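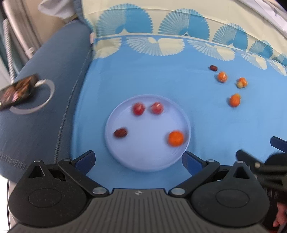 About Muteo

Muteo packs and sells small whole fruit for the table: kumquats, cherry tomatoes, dried jujubes, dried dates and whatever small citrus is in season. We supply cafés, guest houses and care homes, and we take household orders through the website. The business was set up by Borghild Lie, who ran the dry store at Tveit before it closed, and Aslak Hellström, who came from produce grading.

What we sell

Everything in the range meets one rule. The fruit must be small enough to serve whole on a side plate, with no cutting board and no cutlery. A piece that needs halving goes to another buyer.

The range is divided into two groups. Fresh lines are kumquats, small oranges, cherry tomatoes and longans. Dried lines are jujubes and dates. Fresh lines are graded by colour and firmness. Dried lines are graded by skin condition and moisture, and wrinkling is normal. Customers sometimes return jujubes because the skin is creased. A creased jujube is sound. A sticky one with a sour smell should come back to us.

The mixed plate

Our main product is the Rolow mix, a carton of fresh and dried pieces meant to be put out a few at a time. The current carton holds 81 pieces. The dried fruit is packed in its own paper sleeve, as it takes up moisture when stored against fresh fruit. 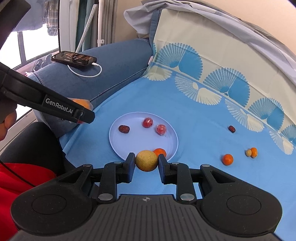 Plates should have a raised rim. Most small fruit is round and will roll on a flat board, especially when the plate is carried on a tray or set down on bedding or a soft chair. A light-coloured plate also makes a soft spot easier to find. Four or five pieces is a sensible serving. Larger amounts tend to sit out too long, and the tomatoes lose flavour first.

Wrapped sweets can share a plate with the fruit, and several of our care home customers do this. Unwrapped sweets should be kept apart, particularly from cut or washed fruit.

Handling and storage

Kumquats keep in the fridge for up to 2 weeks in a vented bag. Tomatoes are better at room temperature, out of direct sun. Dates and jujubes go in a closed jar in a cupboard. Rinse fresh fruit just before serving and dry it with a clean cloth. Dates and jujubes both contain stones, and the carton label says so on two sides. Please pass this on to anyone you are serving, and remove the stones first for small children.

Where we work

The packing room is at Prunon, on the ground floor of the old seed warehouse. Grading starts at 6 a.m. and the van is loaded by noon. Last July we packed 937 cartons, the most in any month so far. The room has one grading table, two scales and a cool store that holds around 100 crates.

Borghild looks after buying and grower visits. Aslak looks after grading, complaints and the labels. Wholesale enquiries go to Borghild and should include the number of people served each day. For a fault in a carton, keep the sleeve and write to Aslak with the batch code printed on the flap.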